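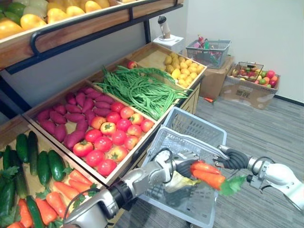 Two arms that wait for each other politely are still two arms wasting time, according to Mereana Harawira, and that complaint is where the newest release of Druvari began. She had watched one too many runs in which the left arm hung in the air while the right one finished its job, and she wanted the planner to stop treating every shared inch of space as a locked door.

Druvari is the motion planning package from Plirkora, and version 3 went out to users this September. The headline change is in how it deals with a pair of arms working over the same spot, such as a shopping basket at a produce stall. Older versions reserved a block of space for whichever arm got there first. The new one reserves space and time together, so an arm can pass through a spot its partner is about to need, as long as it's gone by then. If that sounds like how two cooks get around a small kitchen, that's pretty close!

The grocery task is the one the team keeps coming back to, and it's easy to see why. A carrot with its greens on is a miserable thing to plan for. The root is stiff and the top is a floppy fan, and the old collision checker wrapped the whole bundle in one fat box. That box was so big that the planner often decided there was no safe way to bring a carrot over a basket with another hand already near it. Version 3 splits a held item into a firm part and a soft part. The firm part has to clear everything. The soft part is allowed to brush against basket rims and other produce, though never against the other arm's joints or cables.

Numbers from the release notes: over 495 two-arm picks with the old planner and 495 with the new one, on the same list of items, the count of picks where one arm had to stop and wait dropped from 81 to 3. The three that are left all involve both arms reaching into the same corner of the same bin, and the notes are frank that there may be no clever way around that. Sometimes one hand just has to go first.

The perception side got some love too. Produce bins are hard on a camera because everything in them looks like its neighbor, and a heap of sweet potatoes can come back from the segmentation step as one big lumpy object. Druvari used to need a clean outline before it would plan a grasp. Now it will accept a partial one, pick the piece it is most sure about, and look again after the lift, when the heap has shifted anyway. Green beans remain a headache. The notes list them under known issues with a single word, "tangles."

My favorite addition is a small one. Cartwright, the log viewer that ships alongside the planner, can now show the plan that was rejected next to the plan that was chosen, with the moment of conflict marked on both timelines. Anyone who has spent an evening staring at "no valid path found" will know how good that feels. You scrub to the mark, see that the left wrist and a carrot top wanted the same space, and you know which setting to look at. The viewer keeps the held item's shape at each step as well, so you can tell a planning problem from a bad outline passed down by the camera.

There are a few things to watch for when upgrading. Old task files load, but the setting for waiting distance is ignored, and a warning to that effect is easy to miss in the startup text. Gripper models need a new field for finger thickness. Leave it out and the planner falls back to a cautious default, and the arms will get noticeably shy around each other. Issue 3401 on the tracker has a script that fills in the field for the common hands, and it worked for me on the first try.

Early users at Nisthorpe have been running it on a bagging task, with soft items going in last, and their posts on the user forum are cheerful reading. One thread asks for a way to tell the planner which arm should give way when both have a fair claim. Right now it goes by whichever has the shorter detour, which is sensible but can look fidgety when the two costs are nearly equal and the choice flips back and forth between replans. Harawira replied that a setting for this is already in the development branch and needs testing on more than one pair of arms before it goes out.

Also on her list for the next release is planning for a basket that moves. At the moment the basket's position is read once at the start of a task, so a good nudge partway through throws off the drop points until the next restart. The fix would have the planner check the rim again before each release – a short glance, she wrote, in a spot where the arm already slows down.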